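Small Counter, Short Shelf

Grarna's counter line went on sale in January. It pairs a clear acrylic display rack with a shallow white plastic tray, and is meant for kiosks with little depth behind the till. The Brakon café in Conneely has used the set for 11 weeks.

Packaged goods go on the rack, slim items in the upper tiers, cups and round containers lower down. The tray takes sandwiches – cut edge up, so the filling shows. 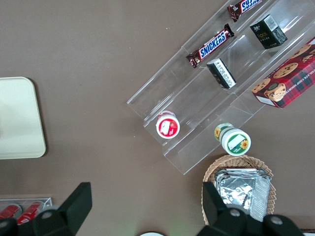
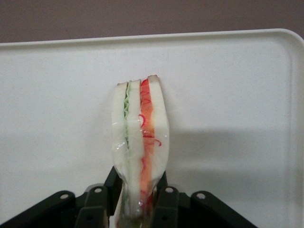

Snickers bars and small boxes on the tiered rack; three slices of white bread, with lettuce, over the tray.

Clear panels show every fingerprint and need wiping twice a day. The tray's rounded rim cleans quickly, but a pale floor makes crumbs obvious. Ritus sells a similar rack for 2 dollars less, with fixed tiers and no tray.

The Grarna set weighs 700 grams unloaded and measures 384 millimeters on its longest side.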